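Folding chunky knits without ruining the shelf (and the sweater)

Forum: Home & Closet > Laundry and Storage

tegan_k
Okay sweater people, I need help. I finally pulled all the knits out of the closet because it's March and I refuse to wear wool past March, and I cannot get the thick ones to fold. The thin ones are fine. The chunky ones turn into a loaf and then the loaf falls over and takes the whole pile with it. I have one shelf and it's 21 inches wide. What are you all doing? Hanging is out, I wrecked a good cardigan that way in college.

hodard_colm
Roll them. Sleeves in, fold in half the long way, roll from the hem up. Done. I do all of mine like that and they live in a drawer standing up like bread rolls.

AdjoaZ
Nope nope nope, please don't roll anything with openwork! I did that for years and every lacy panel I own has a wave in it now. Rolling is fine for a plain sweatshirt. For a chunky knit I lay it face down, bring the sleeves across the back, then fold in thirds from the bottom, loosely. Don't press it flat with your hands, let it be a bit puffy.

hodard_colm
I've rolled mine since 2000 and I don't have waves in anything. Might be the yarn.

AdjoaZ
Might be that you own four navy crewnecks, Colm :)

tegan_k
Ha. Mine do have the openwork, at least the problem one does. It's a reddish-brown thing with a line of open stitches going down the middle, and every time I pick it up it bunches into a peak like a little tent. I love it so much but it has no interest in being a rectangle.

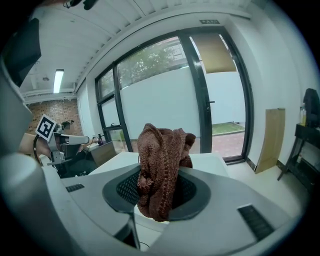

Anyway I tried the thirds thing just now and it's better! Still fat, but it stays put if I put it at the bottom. The line of stitches wants to be the crease though — do I let it? Or fold off to the side of it? I can see that becoming a permanent dent by next fall.

AdjoaZ
Off to the side, always. If you fold sleeves in from both sides the middle panel stays flat anyway and you never have to crease it. Only the crosswise folds go over it, and you can move those an inch every time you put it away.

seo_jahangir
Moderately unpopular opinion but I stopped folding. I have 3 of those lidded fabric bins from Skoltavent and the thick sweaters just get laid in, one on top of the other, half folded at best. They come out looking fine. A quick steam and go. I spent way too much of my life making nice piles that I then knocked over looking for the green one.

MaramaP
Jahangir's way works if you've got the space and don't have moths. We had moths in the Seravside apartment and let me tell you, a bin full of loose wool is a buffet. Everything goes in zip bags for me now. Wash first, dry flat, let it sit out overnight, then bag. I know it's ugly.

seo_jahangir
Fair. No moths here so far (knocking on the shelf as I type).

hodard_colm
Zip bags make mine smell funny by October. Cotton pillowcase works and costs nothing.

MaramaP
Moths walk right into a pillowcase, Colm.

hodard_colm
Not if you knot it — a good tight one.

tegan_k
So to sum up what I've got: sleeves back, loose thirds, don't crease the open part, fat ones on the bottom. I'm skipping the bags for now because I have nowhere to put them. Does anyone use shelf dividers? The wire ones that clip on? I'd need them to grip a pretty thick board.

AdjoaZ
I have them and I like them, but measure the board first. Mine came off 100 times before I stuck a strip of felt in the clip.

MaramaP
Same, felt. Or a folded bit of cardboard if you don't have any lying around.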